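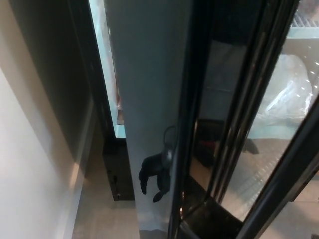

The glass door of a display refrigerator, with its black frame.

At Durner, a small food shop, the cold drinks wait behind glass. I visited in September and asked why the owners chose a display refrigerator and not a closed one. They told me that customers open the door less when they can see what is inside. Their old cabinet, a Derkix, served for 19 years.

A glass door also asks for more work. Every fingerprint shows. At 7 in the morning the staff wipe the glass and the black rails with a soft cloth, and then they put the shelves in order. Bags go where they cannot press against the door.

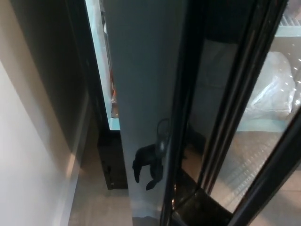 A plastic bag behind the glass, with a wire shelf lower down.

The rubber seal is the part most people forget. A new one costs roughly 50 dollars, and it is washed each week with warm water and a little soap.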